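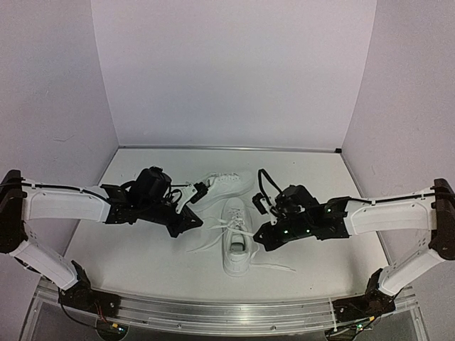 Running the Shoelace Station at an Open Day

These notes cover the two-arm shoelace demonstration on the Sasuveo bench. They are written for whoever hosts the station during the October open day and assume you have already done the arm safety briefing. If you have not, see Shiela Calimlim before you touch the controller.

1. Before the doors open

Switch on the bench power first and wait for the controller to finish its self-check. Home the left arm, then the right. Do not home both at once. The wrists pass close to each other over the middle of the table, and the homing routine does not check for the other arm.

Set the speed limit to 60 percent. The bench was tuned at 70, and it will run there, but visitors find it hard to follow the grippers at that speed. Leave the force limit alone.

Check the cable along the top of each upper link. It should move freely at the shoulder and at the wrist through a full sweep. A cable that pulls tight at the wrist will shift the gripper tip enough to miss a lace.

2. Placing the shoes

Use the white lace-up shoes. White on a white table is a hard case for the vision software, and visitors with a technical background usually ask about it. Tell them the wrist cameras work mostly from edges and shadow at short range.

Put the shoe to be laced sole-down near the center of the table, where both grippers can reach it. Pull the laces loose and spread the ends to the sides. An end tucked under the sole will not be found, and the routine will time out after three attempts.

Either toe direction is allowed. Select the matching one on the Stustent panel. If the setting is wrong, the arms go to the heel and stop.

3. Running the demonstration

Announce the start, then press Run. One arm picks up a lace while the other moves in toward the shoe. Keep talk short at this point, as most people want to watch the first grasp.

The grippers then work close together above the shoe, and from the visitor side they hide a good part of it.

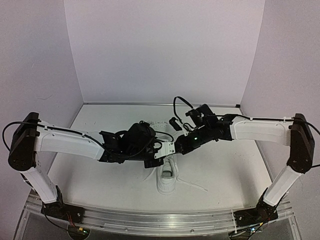 Move visitors a step to the left or right during this stage so they can see between the wrists. Groups of more than a dozen should be split in 2. The acrylic at the front is not a barrier, and hands stay off the rail while the arms are powered.

If a lace slips, let the routine retry. If it slips on every retry, press Pause, wait for both arms to stop, reset the laces by hand and start again from section 2. A failed grasp is a normal part of the demonstration – say so and carry on.

4. Common questions

Are the arms identical? Yes, apart from the mounting side.

Is someone steering them? In Run mode, no. In Guide mode, yes, from the Dirnska handset. State which mode you are using.

How many steps are in the routine? 67, counting retries as separate steps.

5. Closing down

Open both grippers, send the arms to Park and switch off the controller before the bench power. Remove the shoes and wipe the table. Note any fault in the Tichý log with the step number shown on the panel. Return the handset to its charger.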